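Two-arm cell: left gripper camera cable keeps dropping out after wrist moves

Posted in Small Automation and Bench Robots

skillet_dan

I look after a two-arm bench cell at a small shop in Ilville. Both arms are mounted at the near edge of the enclosure and work over a tabletop in the middle. Each gripper has its own camera mount on it. The cables go back along each arm in black corrugated conduit.

For the last couple of weeks the left gripper camera has been dropping out. It comes back by itself after a few seconds, or it doesn't and I have to unplug it and plug it in again. It happens mostly when the wrist is rolled well over and the arm is reaching toward the back. With the arm parked it will run all morning with no trouble.

What I have done so far:

Swapped the camera from the right arm to the left. The fault stayed on the left.

Put in a new cable from the camera to the first tie point. No change, or maybe a little better for a day.

Reinstalled the software and went back to the older driver. No change.

Checked the log. It says the device disconnected, then connected again. Nothing else useful.

The arms were set up by Figueroa before I started and I don't have the original cable drawing. The conduit on the left arm makes a loop over the wrist. I don't know if it was always that high. The conduit has never been opened as far as I know. The cell has done a bit over 500 hours since the last service, going by the counter.

I would like to know whether to replace the whole cable run or whether there is something else I should look at first. Taking the conduit off means redoing the zero position on two joints if I bump them, and I would like to avoid it.

Comments on the post (2)

Is the camera on a hub or straight into the computer?

skillet_dan: On a hub, under the bench. Both cameras are on the same one. I tried different ports.

3 answers, sorted by votes

Marlpit

Since the fault stays on the left with a different camera, leave the cameras alone. It is the cable, the connector at one end of it, or the hub port. You tried the ports, so it's the first two.

Do this before you take anything off. Park the arm, turn the motor power off and leave the camera live so you still have a picture on the screen. Support the forearm so it can't drop. Then have somebody watch the picture while you flex the conduit by hand, starting at the gripper and working back to the shoulder a few inches at a time. If the picture goes at one particular spot, mark that spot with tape. Go past it and come back to make sure.

If it goes when you touch the conduit near the wrist, the conductors are most likely broken inside the jacket. They break where the bend is tightest and the outside looks perfectly good. You can't fix that with a tie or a bit of tape. Replace the cable from the camera to the hub in one length, with no joint anywhere in the moving part.

When you put the new one in:

Move the arm to its farthest reach with the wrist rolled all the way one way, then all the way the other. Set the cable length there, not at park.

Leave 2 inches of slack at the wrist beyond what the worst pose needs.

Don't pull the ties tight. You should be able to slide the conduit through the tie with your fingers.

Clamp the cable at the camera end so that the plug itself never carries any load. This is the one people skip.

Don't run it in the same conduit as the motor wires if there is any other way to do it. If there isn't, buy a shielded one.

On the zero position: put a pencil line across each joint before you start. If you bump one, you can bring it back to the line and then do the fine check. It saves most of the work.

tobb_e

had the same thing, it was the hub. bought a powered one from Skillus and never saw it again. try that first its cheap

Grillska

I agree with the flex test in the first answer. I don't think the hub is your problem if only one side drops, but a powered hub won't hurt.

I would add a slow two-arm check after the new cable is in, because a cable can pass with one arm moving and fail when the arms have to work close to each other. The conduits stick up over the wrists, and they can touch or snag when the grippers come together. That never shows up in a single-arm test.

How we do it on ours. Set the speed to 5 percent. Put one small light part between the two grippers so both are holding it, out over the center of the table. Then move both arms together, left and right, toward the back and toward the front, and up and down. Stop at each end and look at the conduit loops. They should move freely and not press on the other arm or the camera mount. Keep both camera pictures open on the screen while you do it and write down the pose if one drops.

Leave your usual things on the table for this. Ours has power strips with their cables lying across it and a couple of small cans, and you want to know if a low forearm is going to drag on any of them. Watch any loose cable under the arms in particular. If a gripper catches a cable you can pull a plug out and blame the camera for it. 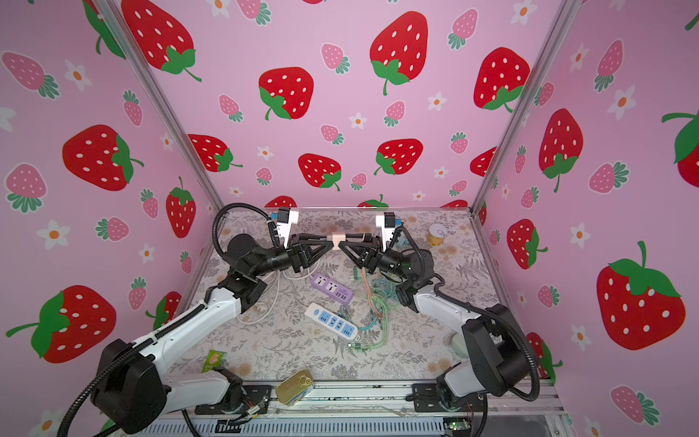
Marlpit: Good point about the two arms together, I only ever tested mine one at a time. I'd go a bit further and let it repeat the move for 18 cycles before putting the speed back up. A bad crimp sometimes holds for the first few and then lets go.

Grillska: We do fewer than that but there's no harm in it. Do it with the covers on, if you have any. Ours rubbed only with the cover fitted.

skillet_dan: Did the flex test at 4 p.m. with the motors off. The picture goes at the wrist, just where the conduit starts down the back of the loop, and it does it every time. I have taped the spot and ordered a cable in one length. I'll do the two-arm check at low speed when it's in. Is there a preferred kind of clamp for the camera end? The old one was only a zip tie.

Marlpit: A small P-clip with a rubber lining, screwed to the camera mount if there is a spare hole. If there isn't, two zip ties crossed over a bit of rubber sleeve will do until you can drill one. Check it again after the first week.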